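Workplace Rights Advice Program
Progress report to the Skevero Fund
2020-12-01

1. Purpose of this report

This report covers the second half of the grant period. It sets out the work carried out by the Samimen Employment Law Center under the workplace rights grant, spending to date, and matters on which the Fund's agreement is requested.

2. Advice and representation

The Center opened 130 new files in the period. The largest group concerned unpaid overtime and final wages, followed by dismissal during a probationary period. Forty-seven files were settled by letter or at mediation without a hearing. Two have been listed before the labor tribunal, both involving warehouse employers in the Vadidau district. 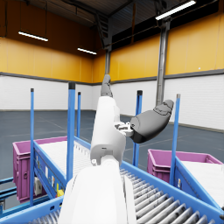

Roller conveyor and robot arm, warehouse interior (computer rendering).

Demand from warehouse and distribution workers was higher than projected in the original application. Many of these clients work through staffing agencies and hold no written contract with the site operator. Establishing which company is the employer has added to the time spent on each file, and the attorneys have prepared a standard request letter for payroll records.

3. Outreach and training

Evening clinics continued at the Zou branch library. The plain-language guide to notice periods and final pay was revised after comments from clinic users, and 720 copies were distributed. The section on rest breaks was rewritten in full. A Spanish edition is with the translator.

Training for shop stewards on taking witness statements was postponed once and has now been delivered. Written feedback was good, although several participants asked for more time on confidentiality.

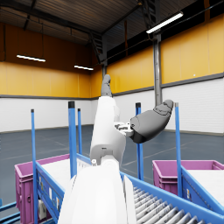 4. Budget

Spending on salaries is in line with the approved budget. Interpreter fees are over budget and printing is under. The Center asks the Fund to approve a transfer between these two lines, with no change to the total award.

5. Next period

The vacant paralegal position will be advertised in January. The Center will also begin a review of closed files to check that limitation dates were recorded correctly at intake. Findings will be included in the final report.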